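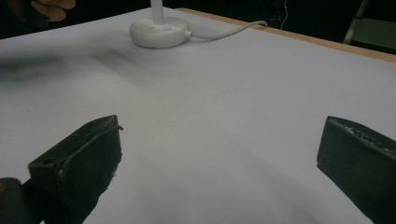 Table linen exchange moves to Bunport

2025-07-24

The summer linen exchange is leaving the Lemmont hall, where the floor is being redone, and will be held at the Bunport reading room until December. Opening hours stay the same. Bring tablecloths, napkins, runners and tea towels, washed and folded. Please pin a note to each piece with its length and width, as last time we spent most of the morning with a tape measure.

We took in 783 pieces last year and gave out nearly all of them. Plain white cloths go first, and we are always short of the long ones. Round cloths are slow to move, so please hold those back for now. Stained pieces are fine if the stain is small and marked with a thread.

Spyros Matić will show how to turn a worn hem, starting half an hour after the doors open. There are 12 seats. Bring your own needle and scissors; thread is provided. He asks that people press their cloth at home first, because the reading room has only one outlet near the tables.

Parking behind the Zupan bakery is free for up to two hours. The side door on the bakery side has no step. Anyone with more than 44 pieces to drop off should call ahead so we can clear a shelf.

Shares: 12 | Comments: 2

Contact the newsletter desk | Back to top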